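Fladari Gripper Kit: Set-Up Guide
Section 3. First pick with small, soft items
3 min read
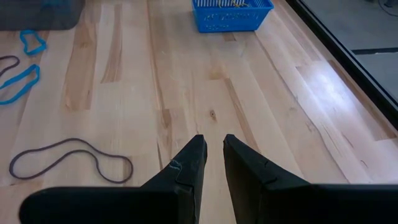 Do this section after the arm is bolted down and the Virico control software has found the gripper. Rubber bands are a good first item. They are cheap, they don't break, and they show up a badly set finger height right away.

What you need
- The arm with both fingers fitted
- A flat table
- A few rubber bands of different sizes
- A shallow basket or tray

Steps
1. Clear the area under the arm. Put the basket at the far side of the table, inside the arm's reach.
2. Lay the bands flat on the table. Do not let them overlap for the first run.
3. In Virico, open Tools and choose Gripper. Type in the last four digits of your kit number (1378 on our test unit) and press Link.
4. Press Open. Both fingers should move the same distance. If one lags, go back to Section 2 and tighten its base screw.
5. Lower the arm by hand control until the tips just touch the table. Press Set Floor.
6. Raise the arm, move it over a band, and lower it to the floor height you set.
7. Press Close. Raise the arm slowly and move it to the basket.
8. Press Open to drop the band.
9. Repeat 3 times before you start recording.

CAUTION: Keep hands off the table while the arm is live. Use the stop button before you move a band or the basket.

CAUTION: Do not set the floor lower than the table surface. The tips will drag and the finger covers will wear through.

Note: Glare on a shiny tabletop can hide thin bands from the wrist camera. Close a blind or turn off the lamp nearest the arm, then refresh the view.

Note: Scuffs on the finger covers do not affect grip. Replace a cover if it slips on the finger.

If the software shows code 1333, the gripper cable is loose. Power off, reseat the plug, and start again from step 3.

Text by Hazel Kincaid. Steps checked by Gayan Begum.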